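Section 2: Siting and first fill of the Mudgway water softener

Applies to the Jatier and Grullness models. Revised 2026-07-20.
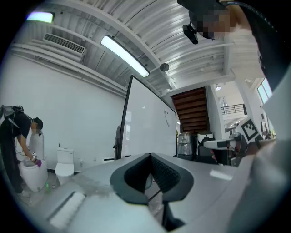
Iraís Sandoval wrote in to ask whether the softener could stand in an unheated garage, as her rising main comes in there and the kitchen has no room. It can, as long as the garage stays above freezing all year. In a garage that drops below freezing, lag the pipework and fit the frost jacket (part 679), or choose another place.

Before you start

Read this section through once. You will need an adjustable spanner, PTFE tape, a bucket and one bag of tablet salt. Do not use table salt or rock salt.

Choosing the place

1. Pick a level floor that will bear the softener when full.
2. Check that a drain or gully is within reach of the waste hose. The hose supplied with the Jatier is 2 metres long. Longer hoses can be ordered from Dendville.
3. Leave room above the lid to pour in salt.
4. Keep one unsoftened tap in the kitchen for drinking. It must branch off before the softener.

Connecting

5. Turn off the water at the main stop tap and open the lowest cold tap in the house to drain down.
6. Fit the bypass valve with the arrow pointing in the direction of flow.
7. Wind tape on the threaded joints and tighten by hand, then give each a quarter turn with the spanner.
8. Push the waste hose on to the spigot and secure it with the clip. Leave an air gap where it meets the drain.
9. Fit the overflow separately. It must run downhill all the way and must not be joined to the waste hose.

CAUTION: Do not overtighten the inlet nuts. The threads are plastic and a cracked inlet is not covered by the guarantee.

First fill

10. Set the bypass valve to BYPASS, turn the main back on and look for drips.
11. Move the valve slowly to SERVICE. You may hear air in the pipes for a while.
12. Add salt up to the line inside the cabinet. Do not add water on top.
13. Set the hardness dial. If your water report gives 23, turn the dial to the next mark up — the Grullness has one at 28.
14. Hold down REGEN until the motor starts, and let the cycle finish before drawing any water.

Note: Models made before March have a push button in place of the dial. See Section 5 for its settings.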